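Surface Finish and Daily Wear of a Shared Wooden Table
Project report, Furniture and Materials course
Group members: Abla Khoury, Hortensia Arancibia
Supervisor: Deirdre Tierney

1. Why we chose this subject

In our building the students share one study room, and the most used furniture in it is a light wooden table. We eat there, we draw there, and in the evening people put cups and laptops on it. In our first meeting with the supervisor we wanted to compare three tables, but she advised us to take only one and look at it well. We agreed, and the other two tables are not part of this report.

Our question was simple: how does the finish of the table change the way we see the wood, and how should such a table be cleaned so that the finish stays good?

2. Method

We looked at the tabletop at three times: in the morning, at noon and after 8 in the evening with the lamps on. Each time we looked first from directly above and then from a low angle, with the eyes almost at the height of the table. We wrote our notes separately and compared them later. Hortensia made drawings of the grain on tracing paper. I passed my hand over the wood along the grain and across it, and noted where it felt different.

We did not sand or cut anything. For this reason we can not name the species of the wood, and in the report we say only "light wood."

3. Observations

The color is a pale beige, near to cream. The grain is long and flows in a diagonal direction, with lighter bands and warmer tan bands next to each other. In one part the lines become wavy, and Hortensia needed four sheets of tracing paper before she was satisfied with this part. There are also a few darker lines, a little pink-brown, which we did not notice at all on the first morning.

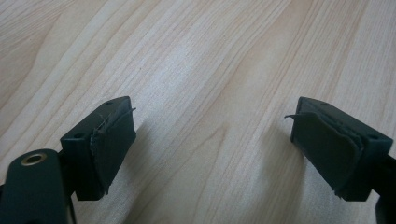 Figure 1. Grain of the tabletop under soft light; the middle looks paler than the edges.

The finish is smooth and a little glossy. When the light is soft and falls on the center, the grain there is hard to read and the color seems almost white. At first I wrote in my notes that the center was worn out by use. Hortensia did not agree - she moved to the other side of the table and the pale area moved also. So it was a reflection, and I had to correct my notes.

4. Cleaning test

We wiped one half of the table with a damp cotton cloth and the other half with a dry one, every evening during May. After the damp cloth we always dried the wood in the direction of the grain. By touch we found no difference between the halves at the end. The dry cloth left some dust near the corners, and for sticky marks it was not useful.

5. Discussion

One month is a short time, and a different finish may give a different result. Our supervisor also remarked that we should have covered one small area as a control. We think this is correct, and we would do it if we repeat the work. The tracing drawings are in the folder with our notes, numbered in the order they were made.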